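Villport Robotics Club - Frequently asked questions

Who can join?
Anyone enrolled at the college, in any year and any subject. Members from outside engineering are asked to do the bench induction with Lenka Baláž before using the arms on their own.

When does the club meet?
Term time, from 17:30 to 20:00, in the ground floor lab. New members can start at any point, but the dish project takes on new operators only in October.

What is the dish project?
It is the club's entry for the Donia student challenge. Two arms share one table and have to load cups and bowls into a wire rack. Team Govus handles teaching and data, Team Venter handles control software. Members pick one team and may change at the end of term.

How are the arms taught?
By demonstration. An operator moves a pair of leader arms by hand and the table arms copy the motion. Joint positions and camera images are saved together as one episode. The set stands at 3594 episodes, of which the last 300 are kept back for testing.
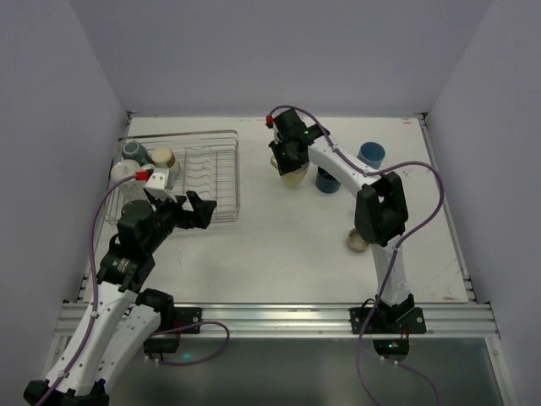
Both arms at the dish table, with four cups at the left of the rack.

Does each arm have a fixed job?
No. Either arm may pick or place. Operators should keep the idle gripper open and clear of the other arm's path.

What counts as a failed episode?
A dropped item, contact between the arms, or a rack that has shifted on the table. Mark it as failed and keep the file - Muchen Cao uses failed runs to check the labelling script.

How many episodes must I record?
New operators record 100 before their runs go into the training set. Tirta Hutapea reviews these and replies by email.

Can I bring my own cups?
Yes, if they fit the gripper. Glass is not allowed.

Do I need to know how to program?
Not for Govus. Venter members need basic Python.

What does it cost?
Membership is free. Travel to the challenge is paid by the college for up to six members.

Who do I contact?
Elvia Robles for membership, Corentin Poulain for lab access and faults.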